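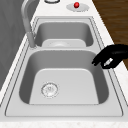 Double sink, larger basin in front.

Kitchen tips for people who just started eating clean

Nutrition plans love kale and never mention who washes it. Soak greens in the big basin, lift them out by hand, then drain. Pour them through a colander and the grit goes right back on.

Cook grains once a week. A dry cup of rice looks like nothing until you own 29 servings of it.

Shaker bottles: rinse before you sit down. By September mine could have done its own squats.

Weigh peanut butter with the jar on the scale and watch the number drop. It will drop faster than you'd like.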